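4.2 Recording a demonstration by remote control

The Waaka sales sheet says a new task can be taught in 5 demonstrations. We have not managed it. Allow 18 for a simple pick and place, and check the result yourself before you believe the progress bar.

1. Tape the bench into a grid and set out the plates and items.
2. Put both arms in Follow mode from the Mudeck controller.
3. Press Record, then wait 2 seconds before you move.
4. Close the gripper on the item and lift straight up. 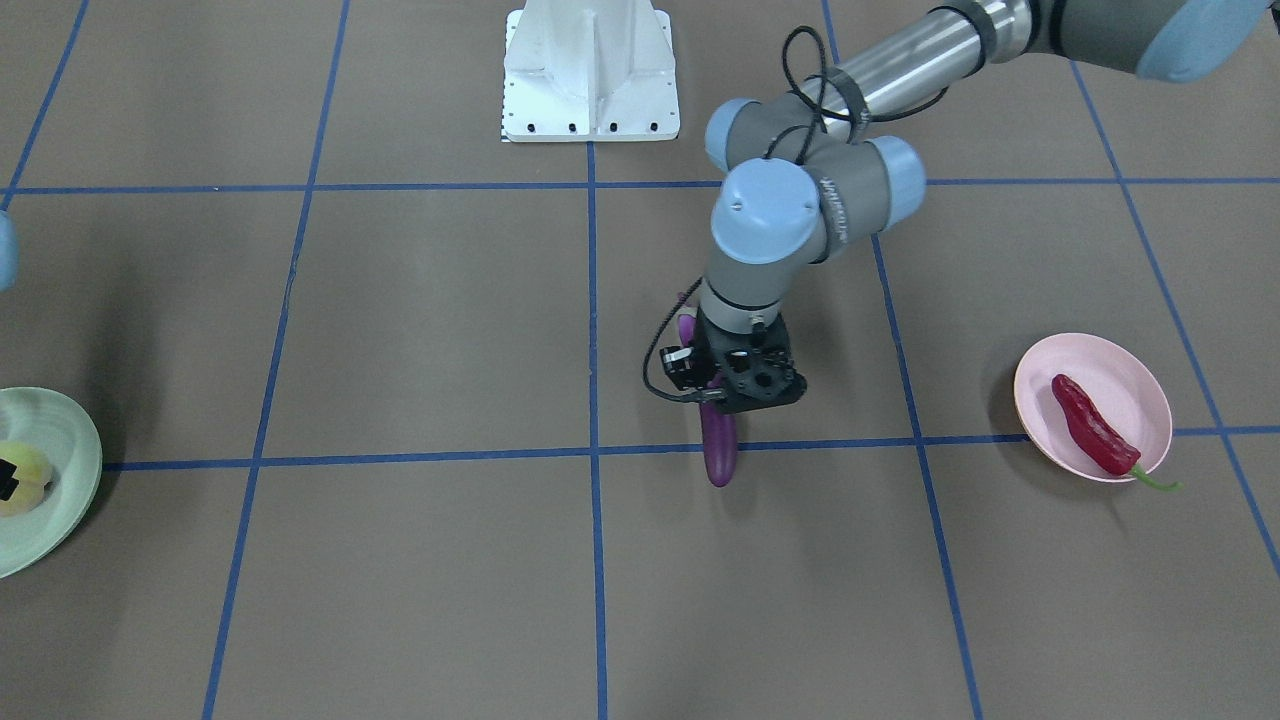
Figure 7. Eggplant held upright in the gripper, chili pepper on the pink plate.

5. Carry the item to its plate, lower it and open the gripper.
6. Press Stop. Label the recording Keep or Discard right away.

Note: The software scores every recording for "quality". As far as we can tell, the score rewards slow movement and little else. A fumbled grasp can still score well, so go by your own judgement.

Note: Vary the starting squares between recordings. If you don't, the arm may learn the square and ignore the vegetable.

CAUTION: Follow mode does not limit grip force. Keep hands off the bench while either arm is live, whatever colour the status light shows.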